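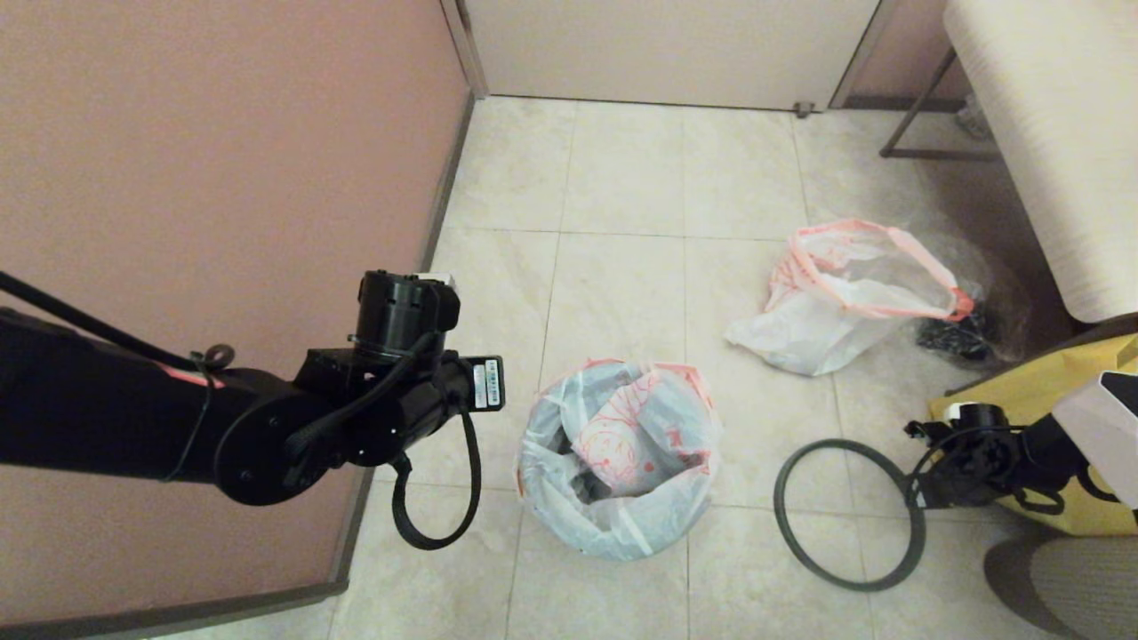
Plorkberg, April

Hello again, and welcome to the back hall gallery! I've been tidying this end of the place for 2 weeks (an hour here and there, mostly after tea). I'm very fond of the pinkish-brown walls with those big cream tiles – Laurinda wanted plain white and I'm glad I dug my heels in. The grey-brown baseboard goes right round the corner and the door frame is near enough the same shade. There's still a crumpled scrap of plastic under the beige top, which I'll get to.

Next job is the plastic bags. I keep far too many of them, the printed ones especially, and Ilídio reckons I could open a shop. My new rule is 20 and no more, folded and put away in the cupboard by the door. We'll see how long that lasts!

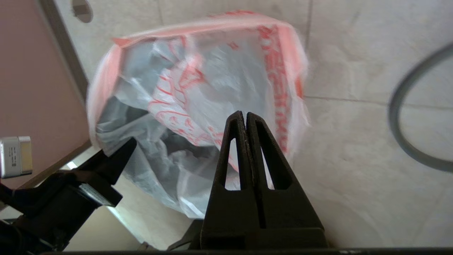 One for the bag pile – red and orange print, and plenty of creases.

More to come once the cupboard's sorted. Sérgio, I still have your stepladder.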